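How to Write an Obituary Without Overpaying for It

Start with the price, before a single word of the life story. Ask the newspaper whether it bills by the line or by the word, and get the answer in writing. A funeral home will offer to place the notice for you. Fine, but ask what it adds on top.

The Wiltbridge paper charges by the word after the first 100. Online memorial sites such as Zuvo call the basic page free, then ask for money to keep it up past June. I would not count on "forever" from any of them.

Next, get the facts down: full name, age, town, date and place of death, parents, marriage, children, service time. Check each against a document. Family memory is poor evidence - my uncle's notice had him married 46 years, and the license said otherwise.

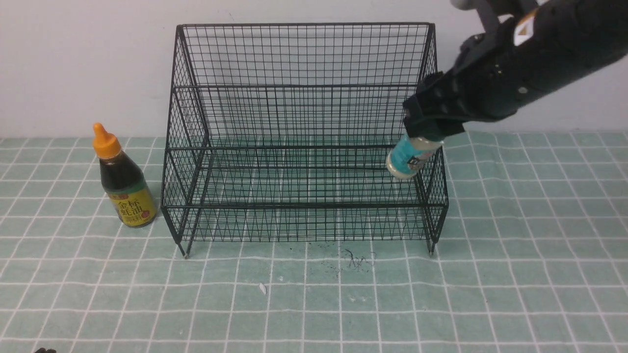
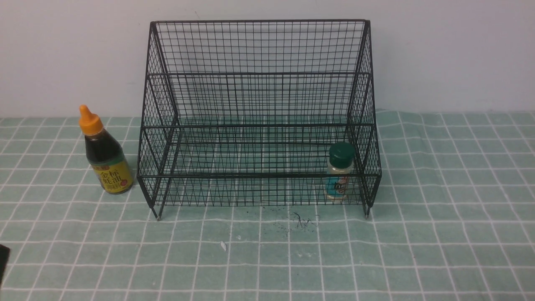 Marisa Longo wrote in to say that her family's notice ran to 500 words and she doesn't regret one of them, as the grandchildren still read it. Fair enough, if the budget is there. Most of us can put the long version in the service program and print the short one.

Leave out the street address, the mother's maiden name and the exact birth date. Thieves read these pages too. I'd also skip the Tideck template, which claims over 3,000 phrases and makes everybody sound like the same beloved gardener.

Last, have someone outside the family read the proof aloud. Check the service time twice before you approve it.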